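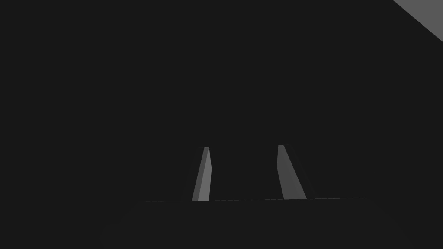 Two-finger gripper, simulated wrist view, fingers open.

Drekari 2F parallel gripper -- setup and care

The Drekari 2F is supplied by Vambridge for light handling cells and comes with a matching simulation model. Set up the model first and carry the values over to the cell once they check out.

Mounting
Clean the wrist flange and fit the gripper with the four screws supplied. Tighten crosswise in 2 passes. Route the cable along the outside of the wrist, leaving enough slack for a full turn in either direction, and clamp it at the forearm.

Homing and stroke
Full stroke is 77 mm. Run the homing routine with nothing between the fingers. The controller closes the fingers until they meet, stores zero, then opens to the full stroke. If the stored stroke is short, check for dirt in the finger guides before homing again.

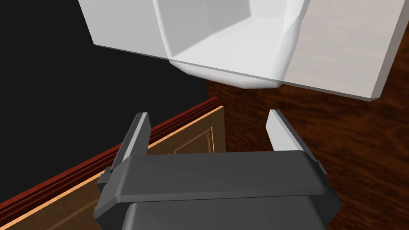
Approach height is set from the fingertips, with the flange offset entered separately. For wide or hollow parts, program the approach with the fingers fully open and reduce speed before the tips pass the rim. Cabinet fronts and raised trim should be entered as collision bodies, including the molding. A flat box in their place will pass the path check and still let a finger catch.

Care
Wipe the finger faces with a dry cloth at the start of each shift. Solvent will swell the pads. Grease the guides every 800 hours of operation, a thin film only, and cycle the gripper 13 times to spread it. Pads are replaced in pairs -- one new pad against a worn one shifts the grip center and the homing value will be off.

Fault after pad change
A stroke error directly after new pads are fitted means the old zero is still stored. Clear it from the service menu and home again. If the error returns, loosen both fingers, seat them against the stop and retighten.

Spare pads, guide grease and finger screws are stocked in Drutden. Technical questions: Lieven Van Leeuwen, Vambridge service desk.

Page revised 2019-04-12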